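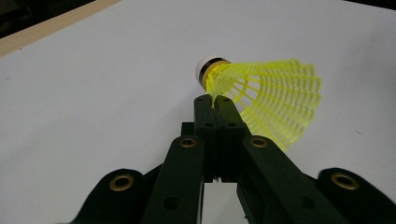
Malte Hollmann's view was that you should pay for the 1,000 unit and leave the dearer one on the shelf, as the extra money goes on the case and the software licence and your fingers will wear at the same rate either way. We took his advice.

Our project compared two hand-held gripper kits for teaching pick and place, the Peltis and the Kuhlmann. Both are squeezed by hand. The Peltis costs 1,000 and the Kuhlmann 4,000, and the department had set aside 2,000 in September, so the Kuhlmann came on loan from Kurnberg.

We chose a shuttlecock as the main test object. It has a hard round head and a mesh skirt that gives when pressed, so one grip force does not suit every part of it. 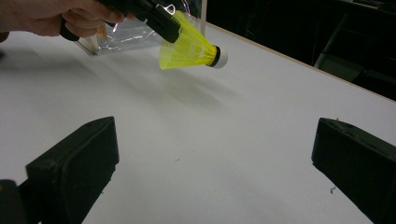 Gripping at the narrow end of the skirt was the most reliable method. Near the open rim the mesh folded and the object turned in the jaws. Both kits did this, the Peltis slightly more often. Passing it from one person to another took six sessions to get right.

The Peltis manual is poor. Step 6 shows the links the wrong way round, and Reinhold Lammers had to take ours apart twice. Spare fingertips are sold by the Grorkcombe shop but only in pairs.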